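Sorting arm at Raltevham back at work after grip fault

22/10/2023

The robot sorting bench at Raltevham is running again, and the people who look after it could hardly be happier. Twelve days after a grip fault shut the project down, the arm picked its way through a full morning of bottles and cans on Friday without a single emergency stop. There was applause. There was also cake, which had been bought for the original restart date and had spent a week in the freezer.

For readers who missed the first round of this story, the bench is the small recycling trial run by Tuninum, the automation workshop on the upper floor of the old dye works. The arm learns to tell one kind of drink container from another and drop each in the right bin. The trial began in March and had been going very well. Visitors to the open evenings have loved it, and the school groups ask for it by name - the control program is called Mallet, so a lot of children now believe the robot is called Mallet too, and the workshop has given up correcting them.

The fault came late on a Tuesday afternoon. The arm had closed on a bottle, lifted it and started its swing toward the bins when the grip let go. The bottle flew off the table and hit the safety screen at the side of the bench. Mircea Jitaru, the technician on shift, was standing behind the screen and was not hurt. He pressed the stop button, wrote up the log and called it a day.

What turned a dropped bottle into a shutdown was the log itself. Mallet had recorded the move as a normal success. As far as the software knew, the bottle was in the bin. It had gone on to plan the next pick and was already moving when the stop came.

"A drop we can live with, we expect drops," said Teodor Coman, who leads the project. "A drop the machine doesn't know about is a safety matter. If it thinks its hand is full when it's empty, or empty when it's full, then every guard we've built on top of that is guessing."

Coman took the bench offline that evening and reported the incident to the building's safety office the next morning. All public sessions were canceled, including the weekend family workshop.

Then came the detective work, and this is where the story gets fun. The first suspect was the fingers. They were taken off, cleaned, measured and put back, and they were fine. The second suspect was the bottle, which had landed with a dent in one side. Jitaru filled a crate with dented bottles and ran the arm on them at low speed for two days. It dropped a few, and it noticed every one.
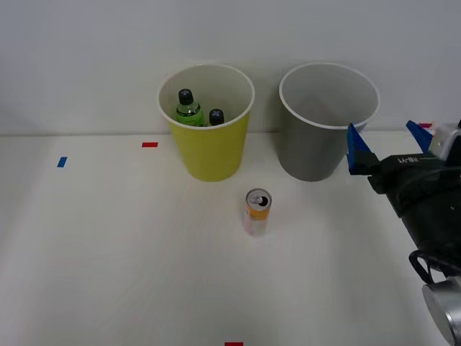

The answer was found in the timing. Mallet decides whether it is holding something by checking how far apart the fingers are once they have closed. If they stop early, there must be an object between them. That reading is passed along by a small piece of software named Cundura, written in-house, and Cundura had been updated the week before the fault to smooth out some jitter in the numbers. The smoothing worked nicely. It also meant that, every so often, Mallet was reading a finger position left over from a moment ago.

The gap was 300 milliseconds at worst. In most moves that makes no difference at all. In a fast swing it is long enough for a bottle to be halfway across the room while the program still believes it has a firm hold.

Jitaru spotted it on the fifth day by lining up two sets of records side by side on a roll of printer paper, taped along the corridor wall. "I'd been looking at it on a screen and the two lines sat on top of each other," he said. "On the paper I could walk up to it. One of them was late. I think I shouted."

He did shout. People on the floor below came up to see if anyone needed help.

The fix has two parts. Cundura now stamps each reading with the time it was taken, and Mallet refuses any reading that is too old. If it gets one, the arm slows down and holds still until a fresh reading comes in. The second part is a change to the routine itself: after each release the arm pauses and checks that the item has ended up where it was supposed to go. If the check fails, the run halts and a person has to clear it by hand before anything moves again.

The pause makes the whole thing slower, and the team is open about that. Coman says he would like to win some of the speed back over the winter, but he is in no rush.

To test the repair, the workshop set the arm a run of 3000 picks, spread over four days and nights, with staff taking turns at the bench. The items were the usual mix of bottles and drink cans, full, half full and empty. Jitaru also caused trouble on purpose. He delayed the signal by hand, unplugged the finger sensor in the middle of a lift and, in one session that drew a small crowd, pulled bottles out of the grip with a length of string from behind the screen.

The arm dropped or lost an item 73 times in the run, counting the ones that were yanked away from it. Every one of them was logged correctly, and the arm stopped each time. That last number is the one the safety office wanted to see, and it signed off on the restart on Thursday afternoon.

There are some changes for visitors too. The side screen has been replaced with a taller one that wraps around the corner of the bench, and the viewing line on the floor has been moved back by a good stride. Children can still choose which item goes on the table next, but a member of staff will place it. A second stop button has been fitted at the visitor end, and everyone who comes to a session will be shown how to use it before the arm is switched on. Judging by Friday, this is going to be the most popular part of the tour.

The workshop has also put the full incident report on the notice board by the stairs, printer paper and all. It is a really good read, even if you have never gone near a robot. Jitaru's notes in the margin cover everything from the first wrong guess about the fingers to a list of the snacks eaten on each night shift, and the page where the late line is circled in red pen has already been photographed by half the building.

Other groups that use Cundura have been told about the problem. There are only two of them, both in Raltevham, and neither runs its equipment at a speed where the delay would have caused an accident. Both have installed the new version.

Coman has been asked to give a talk about the fault at the next open evening. He says he will do it only if Jitaru does the half about the string.

Family workshops start again next Saturday at ten, with places kept for everyone who was booked on the canceled session. If that was you, your old booking still stands and there is no need to call. New bookings can be made at the front desk. Bring clean bottles and cans if you have them - the bench goes through a lot, and after the past two weeks the supply of ones without dents is running low.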